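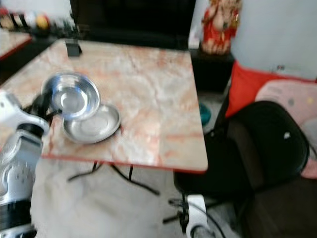 How often should the fingers on a household arm be checked? At the start of every working day, before the arm is allowed to pick up anything, and again whenever the sort of object it handles is changed.

I give that answer to everyone who asks, and most of them think it is too much. The service sheet we were handed with our first arm said every 2000 grips. I think that number has done more harm than any fault in the hardware, and I would like to see it dropped.

A count of grips tells you how many times the fingers have closed. It says nothing of what they closed on. Folding tea towels for a month will hardly mark a finger pad. Stainless steel dishes are another matter. A bowl has to be taken by the rim, which puts the whole load on a narrow strip of the pad, and if the bowl tips as it comes up, the rim drags across that strip. At Floteo we had a pair of pads on dish work that were finished after 51 lifts. The counter was perfectly happy with them.

The check I want takes 20 minutes with the arm powered down and the stop button pressed in. Wipe each finger with a damp cloth and let it dry. Look along the pad from the side, with a torch, for a groove or a shiny line. Push each fingertip sideways with your thumb and feel for play at the joint. Look at the screws on the wrist, and if you have drawn a paint line across them, see that the line is still straight. Then power up, open and close the gripper on nothing, and listen.

Gemma Hollis, who ran the bench at Drekano before she came to us, disagrees with me on the listening. She would have the motor current logged and a limit set on it, and she says an ear is no use to whoever takes over the job next. She is right that a log can be handed on and an ear can't. I still caught a cracked gear in December by the sound of it, two mornings before the current moved at all. I would do both.

There is a stronger argument against me, and it is cost. Twenty minutes every morning is a lot of paid time over a year, and a small workshop will feel it. But set it beside the cost of one bad morning. A worn pad lets the dish turn in the grip, the arm corrects for a position that is no longer true, and somebody spends until lunch deciding whether the fault is in the fingers, the calibration or the software. I have lost whole afternoons to that, and changed settings that were fine to begin with.

Dambrauskienė's checklist, the one pinned up in most of the workshops I visit, puts the fingers last, after cables, base and cameras. I would turn it upside down. The base hardly alters from one week to the next if it was bolted down properly. The fingers alter every hour they are used.

The makers could help. Claka sells its pads with a coloured layer under the grip surface, so that wear shows as a change of colour, and I don't see why every supplier couldn't do the same. Until they do, keep a new pad in the drawer next to the old one and compare the two by hand each morning - and when in doubt, fit the new one.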